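Arm notebook, March - wrist camera and the black weave

Picked up again after supper, with the shop heater grumbling away and the big table mostly to myself. The new wrist bracket is on (the Pomberg one, the second print, with the fatter ribs) and I have to say I'm fond of it already. It went on with 4 screws and no filing, and the cable clears the last joint all the way round as long as you leave a decent loop behind the elbow. I left 31 mm of slack past the clip. Please don't tidy that up, it looks sloppy but it needs to be there!

Spent the first hour on exposure. The Brelska driver wants to pick its own setting every time it starts, so I pinned it at 518 in the config and wrote the old value in a comment next to it. Much calmer now. Focus is another matter. I set the lens for working height weeks ago, and at close range everything goes soft, which I knew, but I kept hoping the edge finder would be forgiving about it. I ran 8 slow approaches toward the black woven piece, saving a still from each one, and went through them with a cup of tea.

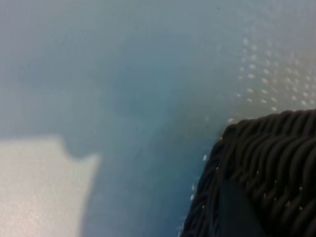 Wrist cam, close in. Black weave at lower right, pale patch lower left, blue between.

My thinking after looking at these for far too long: the corner of the weave is a lovely strong edge against the blue, even blurred, and we ought to lean on that. The white dots toward the top right worry me more - small bright blobs in rows are just the sort of thing Grokeck likes to call a feature, and I'd sooner mask them out than argue with it. The flat dark strip over the weave is close enough in tone that I wouldn't trust a plain threshold to separate the two.

To do: turn the lens ring a hair at a time and mark it with paint pen once it's good. Try the Võ edge script on the same stills before moving anything. Bracket screws need a second look after a warm-up run, and we're low on the short ones again.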